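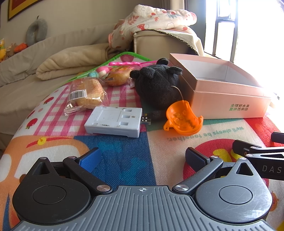

DERSTEAD HOME DATA PROJECT
Minutes of the Working Group Meeting
January 2021

Present: representatives of the Derstead project office, the Vetport hardware team, the Likau training team and the Jabłońska annotation office. A quorum was present.

1. Minutes of the previous meeting

The minutes of the September meeting were approved with one correction. Under item 4, "rejected episodes" should read "episodes held for second review."

2. Collection to date

The project office reported that 2,380 episodes recorded with hand-held grippers have been accepted into the training set. The target for the first release remains 4,000. Collection is taking place in 18 homes, and work is done on the floor, on play mats and on low tables, with the household's own belongings left in the room.

The Likau team stated that floor episodes are the most useful of those received. Models trained only on table episodes did poorly when objects lay on printed surfaces. The group agreed that patterned mats should stay in the collection plan and that operators should not be asked to replace them with plain ones.

3. Choice of objects

The group discussed the mix of objects in a single layout. The current guidance asks for a hard object, a soft object and a packaged food item within reach of one another. A layout with a USB card reader, a plush mouse and a bread roll in clear plastic was accepted as meeting the guidance.

The Likau team raised three points:

Clear wrapping. Grasps on wrapped bread and pastry are often recorded too fast. Operators are to close the jaws slowly and to hold for a moment before lifting.

Thin parts. Tails, cords and plugs are being picked up by the thin end in some episodes and by the body in others. Both are wanted, but the task note must say which was intended.

Translucent plastic. Orange and other tinted cups are to be placed on their side as well as upright. Episodes with the cup on its side are still short of what the training team needs.

Open cardboard boxes will continue to serve as the target for "put in" tasks. The wording of the task note will be "place the object in the box," with the object named. Printing on a box is not to be covered.

4. Lighting

The Jabłońska office reported that bright window light washes out part of the view in a number of recordings and slows the marking of object outlines. The hardware team asked that such recordings be kept, as the finished system will have to work in the same rooms. After discussion it was agreed that an episode will be accepted when the object being handled can be made out from first contact to release, whatever the state of the background.

Blinds may be left as the household has them – operators are not to adjust them between episodes in the same set.

5. Grippers and finger pads

The Vetport team reported on finger pads. Grippers with one blue pad and one black pad are in use, and the training team asked whether pad color could affect results. Vetport will prepare a short comparison of 80 episodes, half with matching pads and half without. Until it is complete, operators should record the pad colors on the session sheet and make no changes during a session.

Rivets and pivots are to be checked before each session. Any looseness in the linkage is to be reported to Vetport the same day.

6. Privacy

The project office reminded all teams that framed pictures, letters and screens in the background must be reviewed before files are released. Pictures showing family members are to be blurred by the annotation office. Furniture, blankets and toys need no treatment.

7. Actions

Project office: reissue the object guidance with the changes under item 3.
Vetport: pad comparison; written report to the group.
Likau: list of layouts still needed, with cups on their side first.
Jabłońska: apply the acceptance rule under item 4 to episodes now held for second review.

8. Other business

A request to add kitchen counters to the plan was deferred until the pad comparison has been received.

There being no further business, the meeting was closed. The date of the next meeting will be circulated by the project office.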